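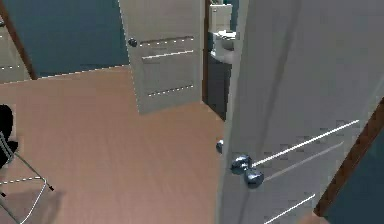
Vitdale Housing Association, Interior Maintenance Team

Adjusting an interior door that drags, drifts or will not latch

Applies to hinged interior doors in all Vitdale units. Fire-rated doors and entry doors are handled under separate instructions. Do not plane or drill a fire-rated door.

Tools: No. 2 Phillips screwdriver, drill with pilot bit, 3-inch wood screws, pencil, feeler gauge or a stack of playing cards, sharp chisel, small flat file, hammer, cardboard shims.

1. Find the fault

Close the door slowly and stop at first contact. Mark the contact point on the jamb in pencil. Check the gap along the top and the latch side. It should be even, close to the thickness of a nickel. A gap that narrows toward the top of the latch side means the top hinge has dropped. A gap that narrows toward the bottom usually means the bottom hinge is loose or set too deep.

2. Tighten the hinges

Open the door and put a wedge under the free edge so the hinges carry no load. Tighten every screw by hand. If a screw spins without biting, remove it and go to step 3. Recheck the gap before doing anything else. Most work orders end at this step.

3. Replace a stripped screw

On the jamb side, take out the screw nearest the door stop and drive a 3-inch screw in its place. It passes through the jamb and into the stud. Drill a pilot hole first. Stop when the hinge leaf is snug; further turns will pull the jamb and open the gap too far.

On the door side, long screws are not allowed. Glue hardwood matchsticks into the hole, cut them flush, let the glue set, and refit the original screw.

4. Shim a hinge

If the door still rubs on the latch side at the bottom, deepen the bottom mortise slightly with the chisel. If it rubs on the hinge side, cut a cardboard shim to the size of the leaf and fit it behind. Use one shim at a time.

5. Correct the strike plate

Rub pencil lead on the latch bolt, close the door, and look for the mark on the plate. If the mark is off by less than the thickness of the plate, file the opening. If it is off by more, move the plate and fill the old holes.

6. Stop a door that drifts

Check the hinge side with a level. If the jamb is out of plumb and the gaps are good, leave the jamb alone. Remove one hinge pin, lay it on concrete, and tap the middle with a hammer to give it a slight bend. Refit it and test with the door half open.

Record the unit number and the step that cleared the fault. Part number for the 3-inch screws is 2,214, stocked in bin 37. Questions go to Golnar Talebi, extension 602.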